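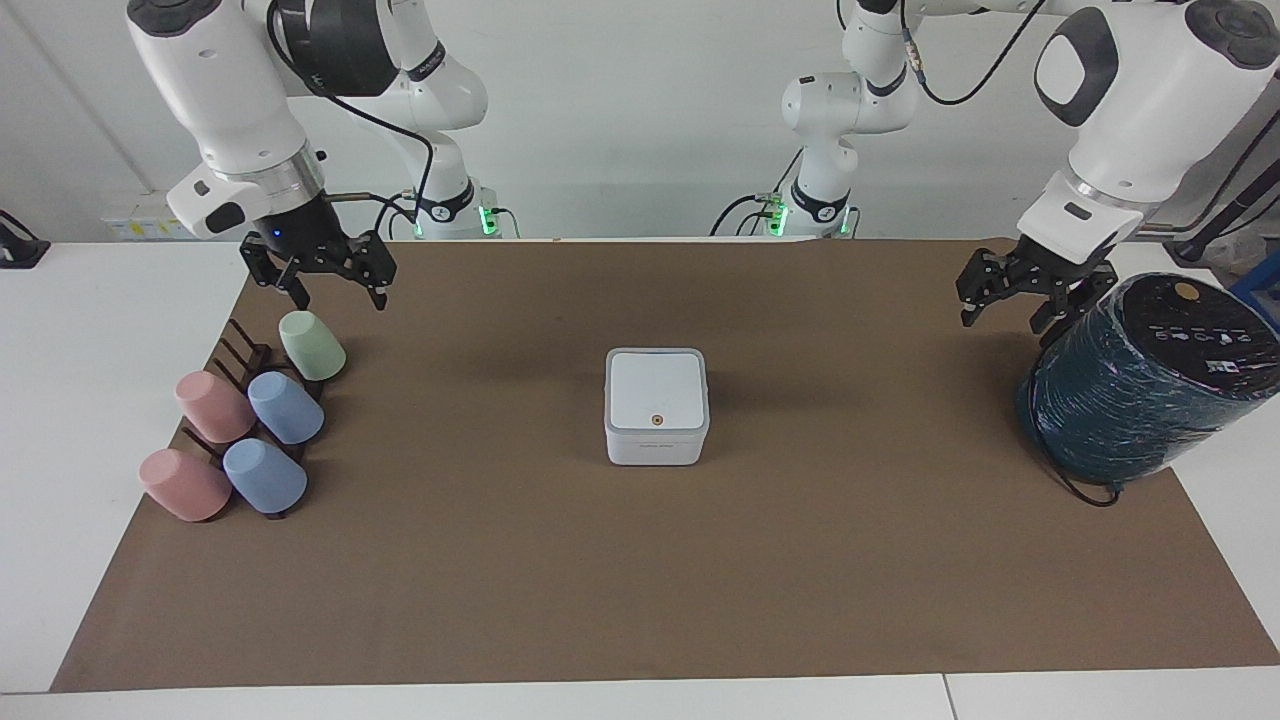 Category: Workshop diary

July 19, 2026

Came in on a Sunday to finish the fault report before Bendik gets back from leave. Virgil had already opened up and put the heating off, which was a mercy.

The trouble started on Thursday afternoon. The right arm was to lift the cups off the rack and put them down on the mat, and the left arm was to wait until the right one had gone home. We had run that job all week at 30 per cent speed with no complaints. On Thursday I put it up to full speed after lunch. Partway through the afternoon the right gripper closed on a pink cup, lifted it, and then opened again at the top of the lift. The cup hit the rack and went on the floor. The arm carried on to the drop point with nothing in its fingers, opened them, and went back for the next cup. No alarm, no message on the screen.

A dropped plastic cup is nothing. What bothers me is that the arm did not know. Relu was standing at the front of the table at the time, outside the tape, and the cup landed by his foot. If it had been one of the heavier things we plan to move next month it would have been a different report.

We stopped the cell and I pulled the log. The gripper controller had reset itself. It was off the bus for 300 milliseconds, came back, and did what it does on every start, which is open its fingers. The arm program only checks the gripper when it asks for a grip, so as far as it was concerned the cup was still held. I went back through the old logs on Friday and found the same reset 2 more times since Monday, both with the gripper empty, so no one would have noticed.

Petrică thought it was the Jikex software update and wanted to roll it back. I thought it was the cable. We did both, one at a time. Old software, full speed, left it running on Friday evening with nobody inside the tape: reset again. New software, and I held the cable clear of the wrist joint with a strap: no reset. Took the cable off and flexed it on the bench with a meter on it. One of the supply wires drops out when you bend it tight, just behind the plug. The loop had been tied too short, and at full speed the wrist snatches at it.

I tied that loop myself. That is in the report.

Fitted a new cable yesterday with a longer loop. Ran it at full speed overnight with Virgil and me taking turns to look in, and it did 3,210 picks without a reset. I was pleased with that but it doesn't settle the other matter, so today I worked on the program. The arm now reads the gripper all the way through the move. If the gripper goes quiet, or the fingers are not where they should be, both arms stop and stay stopped until somebody walks over and clears it. Tried it by pulling the gripper plug in the middle of a lift. Both arms stopped. Did it again on the left side, same.

Still don't like the gripper opening on start-up. Wrote to Heikki at Clestico to ask whether it can be set to stay as it was. He will probably say to ask Orlandini, who made the fingers, and they will say to ask Clestico.

The tape on the floor has been moved out by half a metre. Relu did it on Friday without being asked. I have put down that it stays there until we have a proper guard, and that no one goes from slow to full speed again without a second person signing for it. Bendik may grumble, as it will hold up the Vundska job, but that isn't due until September.

Things left to do: check the loop on the left arm as well, label the bad cable and keep it, order two spares, send the report.

Home by four. Rain on the way.

Recent entries
Slow speed, all week
New mat down, table levelled
Petrică and the update
Emergency stop test, second go
Waiting on Orlandini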